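Zaddale Residence Services
Bedroom and laundry standards: a thread for residents and hosts. Please read before the November room checks.

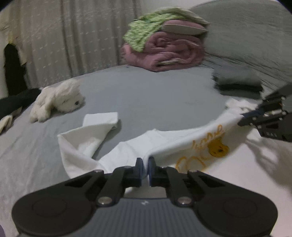 White long-sleeved top with orange lettering, laid out on a gray sheet for folding.

1/ Residence Services receives more questions on the folding of long-sleeved tops than on any other part of the laundry guide. The following posts set out the method used in all Zaddale buildings, including Elludby House and the Benítez wing.

2/ Garments should be folded on a flat, made bed. The sheet is to be pulled smooth first, with pillows and blankets moved to the head of the bed. Plain sheets are preferred for this work. A white garment is easier to square up when its edges stand out against a darker color.

3/ Sleeves come first. A long sleeve that has twisted in the dryer will bend back on itself, and the cuff will end up some distance from where it belongs. Hold the cuff, turn it until the sleeve seam lies straight, and smooth from the shoulder down.

4/ Do not pull a sleeve by the middle. Lift the fabric in a small pinch near the seam and lay it down again. Soft wrinkles in the body of the garment may be pressed out with the flat of the hand. Ironing is not required for everyday tops.

5/ Printed garments: turn the top face down before making the first fold, so that the lettering finishes on the outside of the stack. Do not iron directly over lettering. Residents who wish to iron a printed top should turn it inside out and use the low setting.

6/ The fold itself. Bring one side in to the center line and lay the sleeve straight down along it. Repeat on the other side. Fold the hem up to the middle, then once more to the collar. A finished top should fit the shelf without hanging over the front.

7/ Plush toys and other soft items may remain on the bed during folding and are welcome on made beds at room checks. They are washed separately, in a mesh bag, on the cool cycle.

8/ Hosts have asked about the Grurkolo shelf inserts. These are available on request from the linen office. Each room may have 2. Inserts should stay in the room when a resident moves out - please do not carry them to the new building.

9/ Whites are washed apart from colors in all buildings. Where a white garment has a bright print, wash it with the whites on warm, never hot. Items found in the wrong bin will be returned unwashed with a note.

10/ Last year the linen office handled almost 403 requests for refolding at room checks. Most concerned sleeves. Residents are asked to go over posts 3 and 4 again before putting garments away.

11/ Correction to the printed guide, page 51: the line reading "fold sleeves behind the collar" should read "fold sleeves along the side." Hosts holding paper copies are asked to mark the change by hand.

12/ Questions on this thread may be sent to Hermenegildo Zamudio, Residence Services, or left at the linen office window. Replies are posted on the notice board beside the laundry room - names are not included.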